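March, after lunch

Sat down with Holger Forsberg this morning to go over what we want to buy before the money goes back in the pot, and I'm writing it up now while I can still read my own notes. (Holger's handwriting on the whiteboard is hopeless, so if any of this is wrong, blame the whiteboard.)

Where we are: the Dovport budget has room for the workstation or for spare gripper parts, and I'd love both but I can't make the sums work. The workstation we have now runs the bedroom simulation fine with one robot in it. Start two copies side by side and it crawls. Galcombe quoted us a card swap and a memory bump to 96 GB, and they say they'd do it in place so we don't lose the desk for a week. Their paper quote is good through the end of the month. I want that one!

Ghauri came back with the gripper quote too. Fingers, pads and two spare cables for 900, shipping not included, and I forgot to ask what shipping is. Must write to them. Holger thinks we should wait on fingers till we've settled which opening width we want, and I grumbled but he has a point. We keep changing our minds about drawer handles versus pencils, and those want pretty different fingers. No sense stocking a drawer full of the wrong ones.

Other stuff on the wish list, in no order:
- second license seat for Grorkeo (renewal is coming up anyway, so ask for both on one invoice)
- a decent chair, mine squeaks
- more disk. We're saving every run at full size and I keep deleting things I later want
- a small cart for the real base, so it isn't parked in front of the printer

I spent the rest of the morning in the bedroom room again, the one with the wood desk and the blue bedspread. I like it for planning because the desk and the bed are so different to reach for. The desk has a nice firm edge and slim handles, and the bed is low and soft-looking and off to the right. 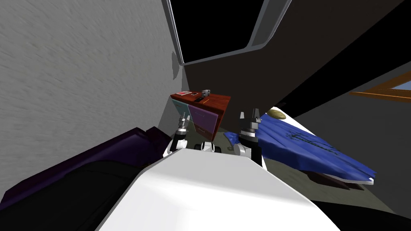 So my thinking on grippers is that we try both finger shapes in simulation first, on the drawer handles and on the small things on the desktop, and only then send Ghauri an order. It costs us nothing but time, and the time gets a lot cheaper if the Galcombe upgrade goes through. That's the order I'll put on the request: upgrade, disk, license seat, then fingers.

Holger wants a guess at how long the comparison takes. I told him about 2 weeks with the new card. With the old one I didn't want to say.

To do: shipping from Ghauri, invoice question to Grorkeo, find the Galcombe quote (it's under something on my desk).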